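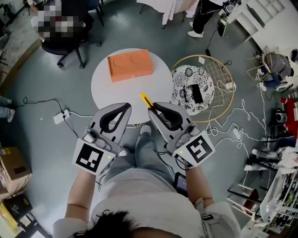 Can visitors try the equipment at the open day? Registered visitors can, in slots of 7 minutes each, from Thursday afternoon.

Flilum opens its Kundach workshop to the public on Thursday, with hand-held gripper demonstrations running alongside the usual talks. The grippers are worn one per hand and carry square printed markers, which let the tracking software work out where each hand is and how it is turned. The operator does a tabletop job, such as picking up a utility knife beside a box, and the motion is stored for later use in training robot arms.

The software side is handled by Ekix. The current set holds 1795 recorded tasks, of which 1607 passed review. The remainder were dropped, mostly for lost tracking when a marker turned away from the camera – a fault the next release is meant to reduce.

Two sessions are planned, one after lunch and one in the early evening. Each starts with a short briefing on grip force and finger pad wear, followed by practice at the table. Oyelaran, which supplies the finger pads, will have replacement parts on show and will take technical questions between sessions.

Entry is free. Places at the table must be booked through the Flilum front desk; the talks need no booking. Visitors should wear closed shoes and leave bags at the entrance. Parking is on the north side of the building.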